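About Tonent

Tonent writes control and planning software for robot arms that handle soft, light and badly behaved objects. We do not build arms or grippers. Our code runs on the customer's hardware, next to the vendor's own controller, and talks to it over whatever interface the vendor exposes.

The company was started by Imogen Mottram and Juraj Slanina after they had spent several years on opposite sides of the same integration contract. Mottram wrote trajectory generators. Slanina wrote the perception stack that fed them. Most of the faults logged on that job sat between the two, in timestamps, frame conventions and assumptions about latency that neither side had written down. Tonent's first product was a tool for finding those faults, and it is still the part of the catalogue that customers ask for first.

What we make

Cladetti is the motion planner. It takes a grasp candidate, a collision model and a set of joint limits, and returns a time-parameterized trajectory or a refusal with a cause code. It plans for one arm or for 2 arms sharing a workspace. Deformable items are handled as a bounding volume that is updated while the motion runs, so a bag that swings or a handle that springs back is treated as an obstacle of changing size. The planner does not attempt to simulate paper or film in detail. We tried that, and the replanning rate dropped below what the controllers could use.

Sirnis is the logging and replay tool. It records joint states, commanded and measured gripper width, camera streams and planner decisions against a single clock. A run can be stepped through at any rate, and any planner call can be re-issued offline with changed parameters. The current release ships with 177 built-in consistency checks. They range from plain ones (monotonic timestamps, missing transforms) to checks on the calibration between wrist camera and tool flange. Customers can write their own checks in Python.

Ok is a small command-line program that runs before a session starts. It reads the configuration of the cell, compares it with the last known good one and prints either its own name or a list of differences. The name was meant to be temporary.

How we work

Development is done on physical cells as well as in simulation. A change to the planner is merged only after it has passed the regression suite, which holds 135 recorded runs, and has then been run on hardware by someone other than its author. Recorded runs are added to the suite when they expose a fault, and are not removed when the fault is fixed.

Our tabletop work centres on groceries and kitchen items: paper bags, fruit, plates, trays, clear film. The objects are cheap to replace and cover most of the cases that trouble a parallel-jaw gripper. Folded paper gives under the fingers, so measured width is a poor guide to grasp state. Transparent film returns unreliable depth. Thin handles pass in front of the wrist camera and are easily read as part of the background. Perception reports each of these as a region of low confidence, and Cladetti plans around the region or asks for another view.

We publish interface definitions for all three products, including the cause codes. Release notes list known defects by severity. When a defect affects motion, we contact licence holders directly and do not wait for the next release.

Working with us

Licences are sold per controller, with support included for 2 major versions. Integration help is available by the day. New customers usually begin with Sirnis alone, send us logs from an existing cell, and decide on the planner afterwards. Evaluation copies are full copies with a time limit.

We take student placements each year, with applications closing in July. Placement students work on the regression suite first and move to planner or perception code in their second month. A working knowledge of C++ or Python is expected, and prior experience with robot hardware is useful but not required. 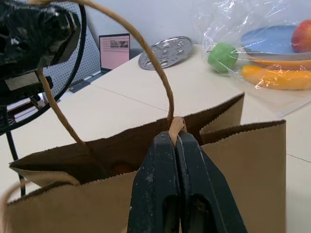
Annika wrote to us that the cause codes were what sold her on the planner, as her old one simply timed out and left her guessing, and she would like the same codes to appear in Ok.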